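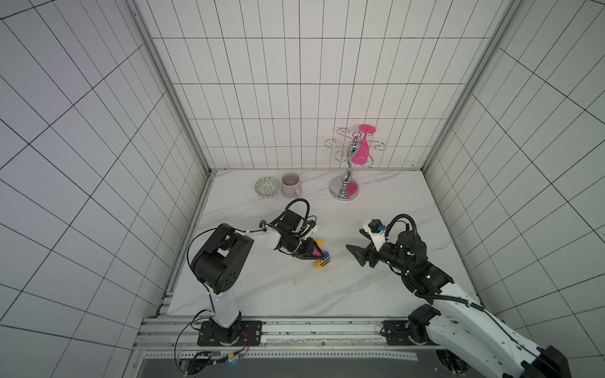 I want to write a small thread about hanging wine glasses, because I bought a holder for them and now I have opinions. I did not have opinions about this before.

1/ For many years I kept my glasses standing in the cupboard, behind the plates. Every time I wanted one glass, I had to move two others. I broke three this way in one winter.

2/ So I looked for a holder that stands on the table. The first one I ordered was from Gadeo and it was too light. With one glass on one side it leaned, and I did not trust it. I sent it back.

3/ The one I have now is silver, with a round base and a stem that twists like the letter S. The hooks at the top are curly wire. My sister says it looks like it belongs in a hotel from her childhood. I like it very much.

4/ The glass hangs upside down, with the foot at the top. You slide the stem in from the side, slowly, and you let go only when you feel the foot is resting on the wire. If you let go early, you will hear it.

5/ A thing I did not expect: the shiny base is a mirror. A pink glass makes a pink spot on it. With a clear glass you get almost nothing, so I say buy the colored ones.

6/ The bad side of a shiny base is fingerprints. I wipe it with a dry cotton cloth after I wipe the table. Wet cloth leaves marks, at least with our water, which is very hard.

7/ Somebody asked me last time if you must fill all the hooks. No. I often hang only one. If you hang two, put them on opposite sides, then the weight is even.

8/ What to put next to it? I tried a candle, a plant, a sugar jar from Postma. The plant was a mistake – the leaves got into the hooks. Now I prefer low things. A small patterned bowl and a pale pink mug, close together on the left side, are enough for me.

9/ About the mug: turn the handle to the front. Then you can take it without reaching around the glass. I learned this with coffee on my sleeve.

10/ And keep the holder near the back of the table. In front you need the space for your hands, for cooking or for whatever you do there. In our house it is mostly bread in the morning and onions in the evening.

11/ White tiles behind it are nice for the color, but dark grout is the part I would choose again. Light grout in my old kitchen was gray after one August of frying fish.

12/ I still have not decided where the big glasses will go. They are too wide for these hooks. If you have a holder for wide ones, please write me which, and if it stands well.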